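Small Earthquakes and What People Remember: A Survey in Nedham

Group report by Annick Bouchard, Brock Landry and Nathalie Chan
Advisor: Kendra Carrier

1. Background

Nedham is not a place most people connect with earthquakes. The town felt one in August, early in the evening, and it was mild enough that many residents took it for a truck or a furnace starting up. Our project looked at how people who felt it described it afterward, and whether their descriptions changed with the kind of building they were in.

We chose this topic after Annick heard two very different accounts from the same apartment building. A tenant on the top floor said the whole place swayed. A tenant on the ground floor slept through it on the couch.
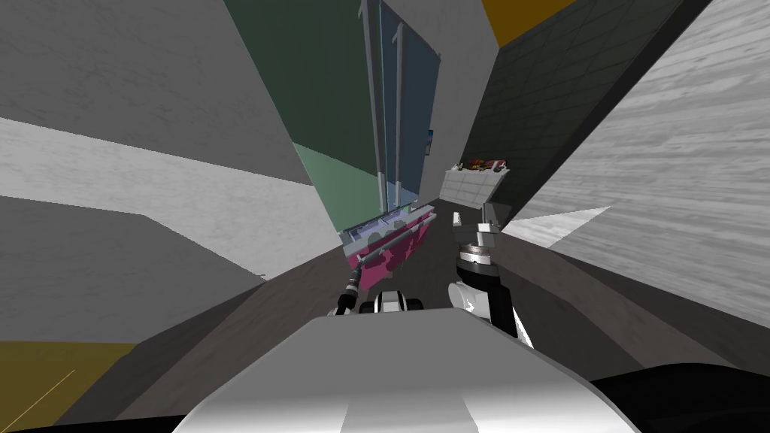 2. Method

We wrote a short questionnaire and left paper copies at the Plidbridge library branch and the two grocery stores on the main road. An online version was sent through the town newsletter. People were asked where they were, what floor they were on, what they noticed first and what they did next. The last question was open and let them write as much as they wanted.

We received 84 usable replies. Forms with no location were left out, and so were forms from people who were outside the town at the time.

We also interviewed 5 people in person. Shobha Bangera, who was on the second floor of her house when the shaking began, let us record her account and went over our transcript with us. 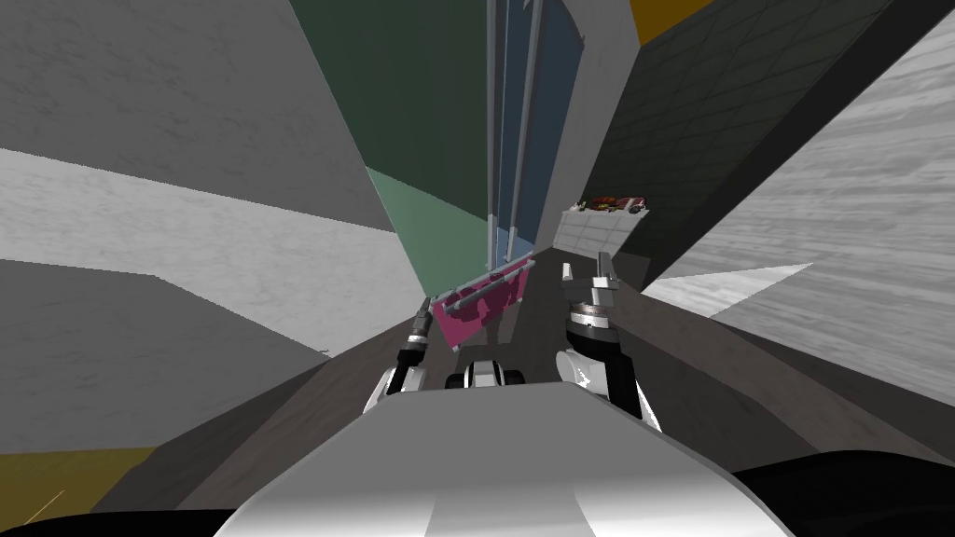 3. Results

People on upper floors wrote about movement, mostly hanging lamps and water in glasses. People on ground floors wrote about sound. The word "rumble" came up often in the second group and rarely in the first. Reported length varied a lot, with answers of up to 6 minutes, and we do not think those long times are reliable.

Very few people took cover. Most stood still or went to a window, and several went outside to ask a neighbor.

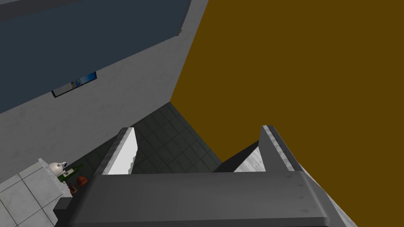

Taking cover was the part of the survey where the answers were hardest to sort. Some people wrote that they "got in the corner" and others that they "got under something," and we first coded both as the same action. Brock pointed out that a corner of a room, like the one the gripper is pointing toward, offers no cover overhead, so we split them into two codes and went through all the forms again. The count for real cover dropped after that.

4. Problems

Our sample leaned toward older residents who read the newsletter. We should have left forms at the high school too. The interviews were also done weeks after the event, when people had already compared stories.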